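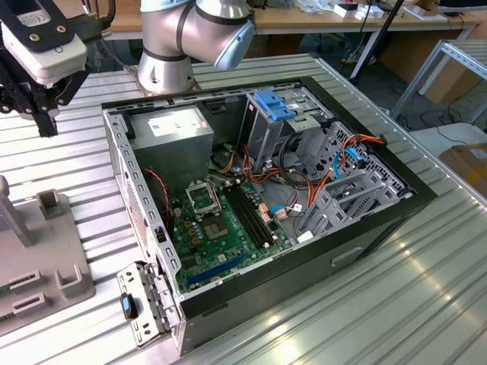
BRARKBRIDGE REFURBISHMENT WORKS
Automation Working Group
Minutes of the meeting held 2 May 2024

Present: Nkechi Olaniyan (chair), Sibusiso Chauke, Tshepo Baloyi, Valeriano Nieto
Apologies: Dineo Pillay
Minutes taken by: Tshepo Baloyi

1. Minutes of the previous meeting
Approved with one correction. Under item 4, "Cernard" should read "Gumede."

2. Desktop disassembly
Mr. Chauke reported on the trial of arm-assisted teardown of desktop towers. Of 100 towers put through the bench, 59 were stripped to the bare case without a technician stepping in. Most stoppages came at the cables. The arms could grip a data cable once it had been found, but power leads lying across one another were often pulled together, and the run had to be halted.

Mr. Nieto asked whether memory modules were still being removed by hand. Mr. Chauke confirmed that they were, and that processors would also remain a manual task. He did not wish to risk bent socket pins on boards intended for resale.

The chair asked that the group record its view on whether the work could be handed over. It was agreed that the arms are suitable for supervised use on models already on the approved list, and that mixed pallets should continue to go to the hand benches.

3. Fixtures
Mr. Baloyi noted that small form factor cases do not sit securely in the present fixture. Darkitz has offered a revised plate at a price of $3,000. Mr. Nieto questioned the cost and asked for a second quotation. Decision deferred.

4. Shop-floor chores
The group considered a written note from Ms. Pillay on sweeping, emptying scrap bins and folding packing blankets. The floor sweeper had performed well in the aisles and poorly near the benches, where loose screws collect. Blanket folding was judged too slow to pursue this year. Bin emptying will be looked at again in October.

5. Actions
Mr. Chauke to list stoppages by case model.
Mr. Nieto to obtain a quotation from Gumede for the fixture plate.
Ms. Olaniyan to circulate the approved model list to shift leads.
Ms. Pillay to mark the sweeper's limits on the floor plan.

6. Other business
Mr. Baloyi asked that the bench 2 logbook be kept at the bench. Agreed.

The meeting closed at noon.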